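The Kitchen Gets a Rehearsal

At half past four in the morning the tray line at Geststead is already running. The central kitchen feeds a group of care homes and a small hospital, and on a normal day it sends out 4000 meals. Most of the staff on the early shift have worked there long enough to do their part of it while talking about something else.

Since July, part of the job has gone to machines. Two pairs of robot arms, supplied and programmed by a company called Pustbridge, work in the breakfast area. They handle cups, put small items away and clear the counters between rounds. They are slower than a person and they do not mind the hour.

Anca Dinu ran the breakfast counter before the arms came. She still runs it, but her day looks different. She used to spend the first two hours setting out cups and bowls. Now she spends much of that time at a screen beside the dry store, going over what the arms are going to be asked to do next.

"I thought I would be watching them all day in case they dropped something," she says. "Mostly I watch them on the computer, before they ever touch my counter."

New tasks are built in simulation first. Pustbridge keeps a set of virtual kitchens, with counters, drawers and ordinary household appliances, and the arms practice there. A task that looks simple to a cook can take 1000 simulated attempts before the engineers will try it on a real counter. Dinu reviews a selection of them and writes notes. She has no training in software. Her notes say things like "too close to the rim" or "you would never put it down there, someone will knock it."

The engineers say those notes changed the way they work. In the early versions, the arms would set a cup down wherever there was free space. Dinu pointed out that free space on a breakfast counter is there for a reason, usually because somebody is about to put a tray on it. The placement rules were rewritten, and she was asked to stay on as a reviewer for two days a week at a higher rate of pay.

That arrangement was not part of the original plan. When managers announced the project, they told staff there would be no layoffs, and there have been none. But about 200 hours of counter work a month have gone, and not all of those hours came back as something else. Some part-time workers moved to the packing room, where it is colder and the shifts start earlier. Two left.

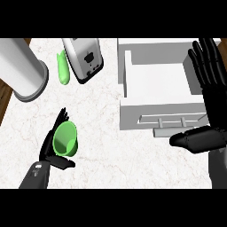
A simulated countertop task, with a green cup in the left hand and a drawer open at right.

Drawers were a sore point from the start. People in a kitchen open them with a hip or a spare finger and close them without looking. For the arms, a drawer is a separate job with its own list of failures. The virtual kitchens have simple drawers with a bar handle. The real ones at Geststead stick, and one of them has to be lifted slightly as it comes out. Dinu asked for that drawer to be added to the practice set. She is still waiting.

The kitchen keeps a log of every time a person has to step in. In the first month there were 713 entries, most of them minor. The number has fallen since, though the staff say the log also gets filled in less carefully than it did.

Pustbridge wants to add the afternoon snack round next. Dinu has asked to see the practice runs first, and has told the company she wants a second reviewer from the packing room — someone who knows where the trays go after they leave her counter.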